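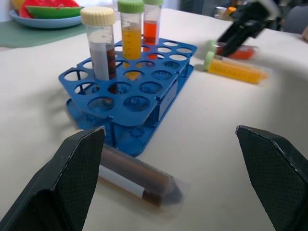
Start with the tubes and leave the clever stuff for later, was Halina's advice when I asked what our club should take to the Drernside showcase this year. I'll admit I was hoping for something flashier (I had a whole plan involving pancakes), but she was right and I've stopped sulking. The job is to get two arms sharing one table to pick up capped tubes lying on their sides and stand them in a rack, and it's kept us happily busy since May.

If you haven't tried it, picking up a tube sounds like nothing at all. Then you do try it! They're round, they roll, one end is pointy and the other has a cap on it, and the arm has to tip the whole thing upright before it gets anywhere near a hole. Come in a few millimetres off and you nudge the rack instead, and then every position you so carefully saved is wrong. We've learned to check the rack first and blame the code second.

The other headache is manners. Two arms over one table want the same bit of air at the same time, and our first go at taking turns was so polite that both of them just sat there waiting. Weronika rewrote it over the holidays so each arm gets its own side and has to ask before it reaches across the middle. It's slower than I'd like, but I haven't heard a clunk in weeks. She's named the program Szulc and won't tell us why.

We've run the full routine 70 times now and 41 of those finished with every tube standing. I'm pretty chuffed with that, seeing as our goal for the term was to get past the halfway mark. Most of the misses come at the very last step, when the fingers let go a bit early and the tube ends up leaning. Wojciech thinks we should lower the release point. I think we should open the fingers more slowly. We've agreed to try both and keep score on the whiteboard, so come by and pick a side.
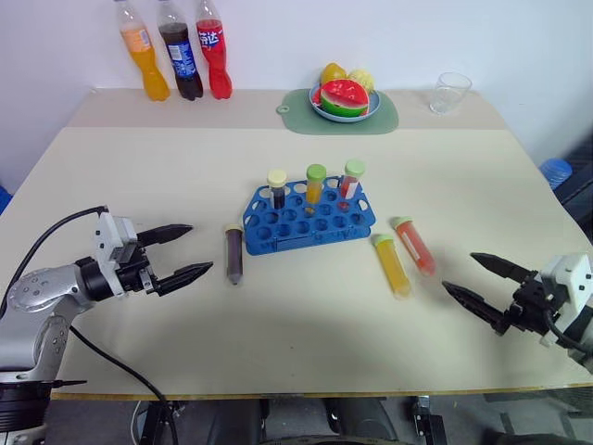 Could the younger kids have a turn at driving, Audrey-Anne wanted to know after the last newsletter, and yes, absolutely they can! We'll keep the first hour of each session for beginners, with the speed turned down to 50 per cent and one of us on the stop button. Long hair tied back, please, and no dangly sleeves. Closed shoes too — the floor under that table is a mess of cables and we're working on it.

Fees are the same as last term, and sign-up sheets are on the door of the Andorton room. If you've got a spare power board at home, we'd love to borrow it.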